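Speaker notes – small shop displays, the snack shelf bit

Wednesday, June 19, 2019. I've got 16 minutes, so don't waffle on about the Jesia refit.

Say hello, then straight in. Ask who's bought crisps they didn't come in for. (Hands up, me too!)

Tell them about March, when I redid the snack corner at Cavura and moved the big bags to eye level. I sold 52 bags that week against 29 the week before – and I hadn't touched the prices.

Next, wire racks. I love them. They're cheap, they wipe down, and you can see the stock through the mesh. Pause and let people look.

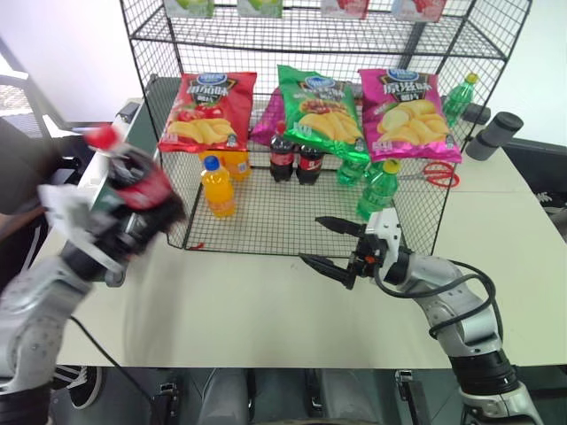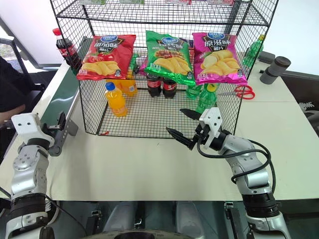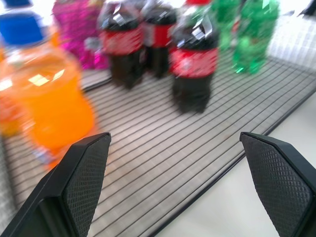

Orange pop on the wire rack, in all three

Colour next. People shop by colour long before they read a label, so give each flavour its own block and don't let a stray bag slide in behind. Bottles want to stand upright with the labels facing out, and leave enough room for a hand to get in without knocking the neighbours over.

Mention the Trnka order sheet – 136 lines, far too many for a corner shop. I cut mine right back and still had plenty to fill the shelves.

Questions, then hand over to the Irulis lot for the fridge talk.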